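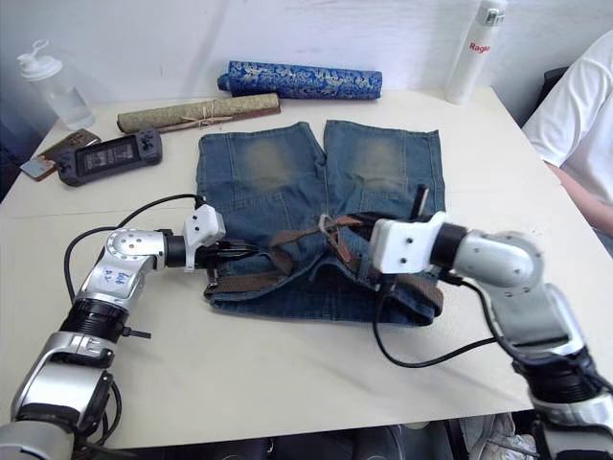 A Draw That Felt Like Two Different Matches

27 October 2020

For seventy minutes at the Gill ground, Dustville looked like the team that would go home with everything. They were one goal ahead, their back four was calm, and Prutasent could not find a pass through the middle. Then came a corner from the left, a header at the near post, and suddenly it was 1-1 with the home side running at every loose ball.

I have followed this derby for nine seasons, and I have learned to not trust the first half. The two towns lie 36 kilometres apart on the same road, and the players know each other from junior football, from school, in some cases from the same street. Nobody wants to make the first mistake. So the opening is often slow, and the supporters complain, and after the break everything becomes faster and a little bit wild.

The attendance was given as 966, the limit for the ground under this season's rules. It sounded like more. Behind the Erkier Road goal they sang through the whole second half, even when the visitors hit the crossbar with a free kick and it seemed that the match would be decided there.

Dustville's goal was the best moment of the evening. Their right winger came inside on his weaker foot, waited for the defender to turn, and placed a low shot in the far corner. He is eighteen years old and it was only his third start since September. His coach took him off after 70 minutes with a tight calf, and I think the match changed its colour at that moment. Without him the visitors had no one to carry the ball out of their own half, and Prutasent could push both fullbacks forward.

The equaliser came a few minutes later. The Dustville goalkeeper started to come for the corner, then stopped, and the header went in past him. He had made two very good saves before the break, so it is hard to be severe with him.

Afterwards the Prutasent captain spoke of pride, but also of frustration. "We are happy with the point and angry with the first half," he said. "At home we must begin how we finished." On the other side the feeling was more simple. The Dustville players sat on the grass for a long time — they knew that two points were left behind.

In the table the result changes little. Prutasent stay fifth, Dustville third, and both still have to visit the leaders before the winter break. The return match will be played in spring, on the smaller field beside the river, where the wind usually has its own opinion about long balls.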